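Lo que no se cae con champú

Llevo desde marzo leyendo etiquetas de champú anticaída y cada vez me fío menos. Empezó porque en la farmacia me ofrecieron uno de Skanix con un cartel que prometía «700 cabellos más en doce semanas». ¿Más que qué? ¿Que los que tenía yo, que los que tenía un señor con otro champú? La dependienta no lo sabía, y la caja tampoco lo decía.

Me puse a buscar. El estudio, por llamarlo de alguna manera, lo firma la propia marca y habla de 127 participantes. De ellos, la mayoría «percibió» una mejora. Percibir es un verbo comodísimo: yo también percibo que corro más rápido cuando estreno zapatillas. No encontré grupo de control ni el nombre de un solo dermatólogo.

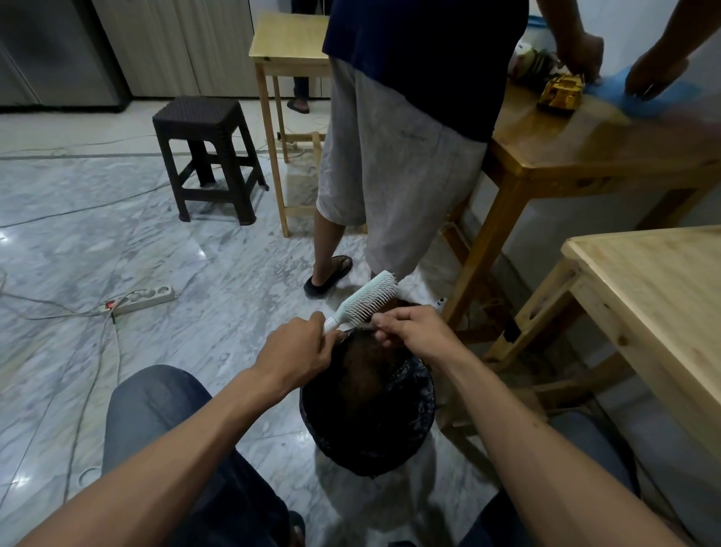

Luego están los foros. En uno de ellos hay un hilo con 1.674 mensajes sobre la loción de Sjöberg, y me leí una buena parte (sí, tengo tardes así). La mitad jura que le ha cambiado la vida y la otra mitad responde que es agua con mentol. Un tal Raghavendra Gounder se tomó la molestia de copiar la lista de ingredientes de la loción normal y la de la versión «intensiva», que cuesta el doble. Son idénticas salvo en el perfume. Le contestaron que era un amargado.

A mí me parece que el truco está en el calendario. Mucha gente nota más caída en otoño, se asusta, compra el frasco y en invierno se le cae menos. El frasco se lleva el mérito. Si hubiera comprado un paraguas, diría que el paraguas fortalece la raíz.
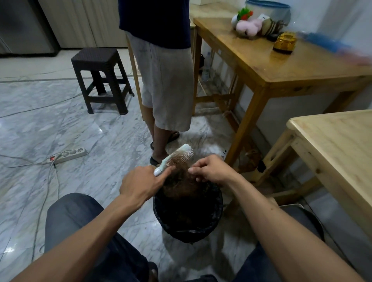

Lo de contar pelos tampoco me convence. Ustyna Sydorenko, que firma una columna de belleza que por lo demás me gusta, recomienda guardar lo que sale en el cepillo durante una semana y pesarlo. Muy bien, ¿y con qué lo comparo? Un cepillo no es un instrumento de medida. Hay cepillos de púas metálicas que acaban cubiertos por una manta espesa de pelo rojizo, de las que se despegan con los dedos sobre el cubo de la basura, y semejante montón impresiona a cualquiera sin decir nada de lo que queda en la raíz. Depende de cuándo se limpió por última vez, de cuánto se aprieta, de si uno se peina a diario o cuando se acuerda.

No digo que no exista nada que funcione. Hay tratamientos que receta un médico, con su prospecto y sus efectos secundarios bien escritos, y eso me inspira más confianza que una botella verde con una hoja dibujada - aunque la hoja sea preciosa. Al final no compré el de Skanix. Me llevé el champú de siempre, que solo promete lavar.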